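Household Energy Claims, Handout 4
Standby power and the savings you were promised
October 2020

Read this before the session and bring a utility bill if you have one. Last time we looked at insulation and how the payback figures get stretched. This week it's the small stuff: chargers, TV boxes, coffee makers, anything that draws power while it seems to be doing nothing.

1. Where the claim comes from

You have all seen the line that standby use eats a big slice of the home electric bill. The slice changes with who is telling you. In the Wemdale leaflet (Reading A) households are promised savings of up to 29 percent by "switching off at the wall." Look for the footnote. There isn't one. The leaflet doesn't say what kind of homes were measured, or whether any were. My guess is that somebody took the best case from a small trial and printed it as if it applied to everyone on the street.

The Ogilvie survey (Reading B) is better, though I wouldn't lean on it too hard. It covers 93 homes, all of them volunteers, and people who volunteer for an energy survey aren't like their neighbors. They tend to own more gadgets and worry about them more.

2. Watts, hours and what they add up to

A watt is a rate. Your bill charges for kilowatt-hours, so you need the rate and the time. Half the bad articles on this subject mix up the two.

Worked case: the Kellar house has a standby load of 60 watts, day and night. In 24 hours that comes to 1,440 watt-hours, or 1.44 kWh. Over a 365-day year it is 525.6 kWh. Multiply by the rate on your own bill and see if the answer scares you. It may. But 60 watts is the whole house, and most of it is two things, an old cable box and a game console left in its quick-start mode. The phone chargers hardly show up.
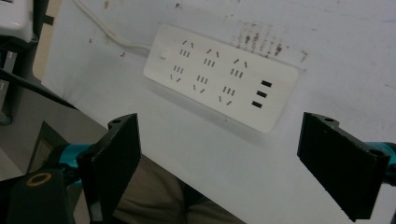
Fig. 1. Six-outlet power strip with a rocker switch.

A strip with a switch does one job, cutting the power to whatever is plugged into it. If the load behind it is half a watt, you save half a watt. Ads for "energy saving" strips are often vague on this point. The Zuvis brochure (Reading C) gives a yearly saving of 1,305 kWh from one strip. Work backward: 1,305,000 watt-hours divided by 8,760 hours is about 149 watts, all day, every day, from things that are supposed to be off. I have never metered a desk or a TV stand that came close. Either they counted equipment that was running, or they added up several homes and forgot to say so.

3. Measuring it yourself

Use a plug-in meter. The lending ones are in the cabinet, sign the sheet, and they're due back before the December break. A few warnings:

Cheap meters are poor at low loads. A reading of 0.3 watts could be zero or could be one. Don't report the decimal.

Take a reading over a full day if the device has a cycle. Printers wake up. So do TV boxes, usually in the middle of the night to fetch updates. 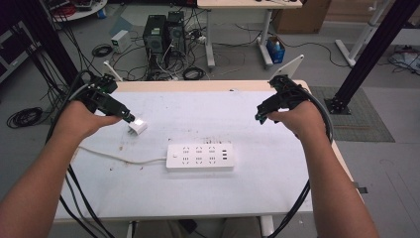
Meter the device by itself first and then the group it belongs to. If the group total is a lot bigger than the sum of the parts, check your notes before you announce a discovery - it's nearly always a device that was awake for one reading and asleep for the other.

Things wired in, such as the doorbell transformer or the furnace controls, can't be done this way. Leave them alone. Write "not measured" and move on.

4. For discussion

Pick one figure from Readings A to C and write half a page on what you'd need to know before you believed it. "More data" is not an answer. Say which data, from whom, over how long.

Also think about what the advice leaves out. Water heating and the clothes dryer get one sentence in the Wemdale leaflet, and chargers get a full page. Compare that with your own bill.

Meter sheets go in the tray by the door. Next handout: refrigerators, and whether the second one in the garage is as bad as they say.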